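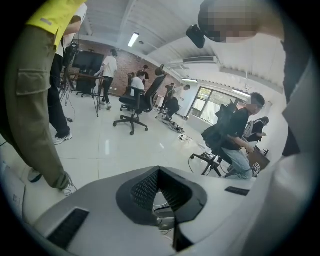

Polished floor tile is a hard, smooth floor covering made of fired clay, ground or glazed until it reflects light. I keep the flooring pages for the Trendon Household Encyclopedia, and this is the entry people write to me about most, so I've let it run on a bit. It covers the big pale kind you meet in offices, showrooms and workshops, plus the care of it.

Names and kinds
"Polished" and "glossy" get used as if they were the same word, and in a store they may as well be. Strictly speaking, a polished tile has been ground smooth after firing, while a glossy one gets its shine from a glaze on top. Both look alike when new. Porcelain tile is the dense sort and soaks up very little water; ordinary ceramic tile is softer, easier to cut and usually cheaper.

Color and light
Off-white is the usual choice for a workroom, and I'm all for it! A pale floor throws light back up under tables and desks, where ceiling fixtures don't do much good. It goes nicely with old brick too — red walls can make a room feel heavy, and a light floor evens that out. The catch is that every scuff from a dark sole shows. So does hair.

Grout
Grout fills the gaps between tiles and takes up small differences in their size. Larger tiles mean fewer lines, which suits anyone who has to roll an office chair across them all day. I measured a workroom in Corach that has 684 square feet of tile, and the owner, a small firm called Zota, had put in thin grout lines in a gray close to the tile. I'd copy that in a heartbeat. White grout next to a doorway is a job for life.

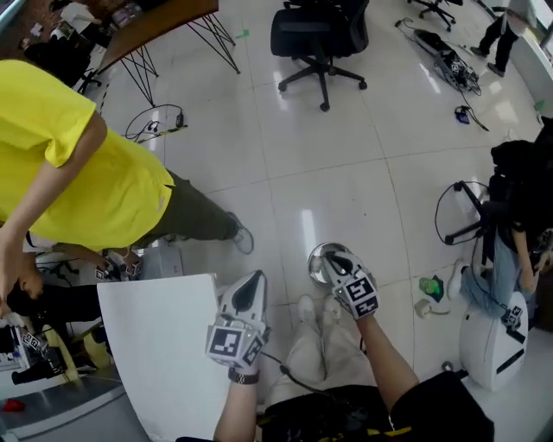
Can you wear sneakers on a glossy tile floor without slipping?
Most rubber-soled sneakers grip well on clean, dry tile, but a little water or spilled oil changes that fast, so wipe up spills before anyone walks through.

Care
Sweep first, always. Grit under a mop is what dulls the shine, and once a ground surface is scratched you can't wipe the scratch away. I use warm water with a small amount of neutral cleaner, then a dry cloth (an old bath towel does fine). Skip wax. It sits on top and turns streaky.

Put felt or rubber caps on table legs, especially slender metal ones, and tape down any cords that cross a walkway.

See also: Brick, interior; Grout; Office chairs, casters for

Last revised 8 Dec 2020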